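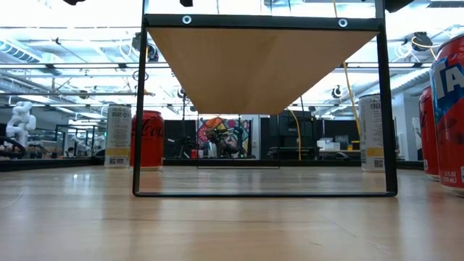 Cans set out around the black frame with the fabric sling

Budgeting for a small two-arm can sorting setup, what am I missing?

Posted by benchrat_6 in Equipment and Purchasing

We want to sort mixed drink cans on a tabletop and I have to turn in a budget by February. So far I have two arms from Unell, grippers, a table frame and a wrist camera for each arm. The quote leaves $911 for everything else. Is that enough? Also, do I buy the Rocha fingers or stay with the stock ones? The Rocha set is $83 a pair.

Grokusex

$911 is tight. Price these before you send it in: cable runs, power supplies, mounting brackets, spare fingers, and one fixed camera. I would put $300 of it toward cables and mounts alone. Fingers wear, so get two extra pairs of whatever you pick. Stock is fine for standard cans. Slim cans are where I had trouble, because ours tipped when the fingers closed off center.

Ask Unell if the power supplies are in the quote. Ours were not.
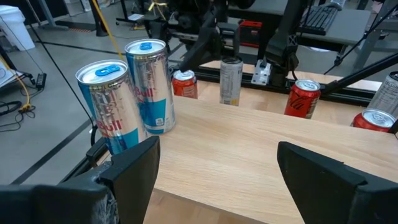 Wrist view, gripper fingers near two Red Bull cans

Buy your test cans in several sizes too. A tall can and a short one need different approach heights, and if you only test on one kind you may end up ordering fingers twice.

southbay_mike

just get the cheap arms and upgrade later

Bivden

I wouldn't do that if the budget is once a year. You will be stuck with them until the next one.

One thing not mentioned yet is lead time. Our brackets took 6 weeks and the arms sat in their boxes. Order the small parts first. Check the reach against your table drawing too, with both arms in it. We had to move one of ours back and then the cable was too short.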